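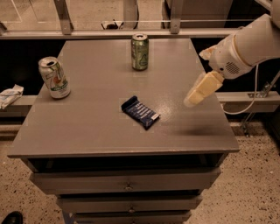
FOR IMMEDIATE RELEASE

Voton Takes On the Break Room Table

Gultumine, June – Office furnisher Voton will launch Flaneck next month, a small gray cabinet table for the part of the workplace where cans go to retire.

The company spent 13 weeks looking at break rooms in 70 offices before settling on the design. It found plenty of coffee machines with service contracts and very few tables anyone admitted to being in charge of. A typical top held a couple of drink cans and a candy bar wrapper, and most were still holding them on Friday.

Flaneck has a flat, matte top and a wooden cabinet body with storage for cups, napkins and the good cookies. Voton makes no claim that it will change anyone's habits. It does say the top wipes clean with a damp cloth, should a damp cloth ever be found.

"We tested a sign asking people to clear up after themselves," the company said. "By lunch there was a can on it."

The table was developed with Wieser, a cabinet shop that has supplied Voton for years and whose own break room was left out of the study at its request. A first run of 900 tables is in production, in two heights. Each ships assembled, with a 2-year warranty that covers the hinges and the finish. Crumbs remain the responsibility of the customer.

Orders open in July through Voton dealers. Sample tops are available to office managers on request.

Press contact: Voton Press Office, Gultumine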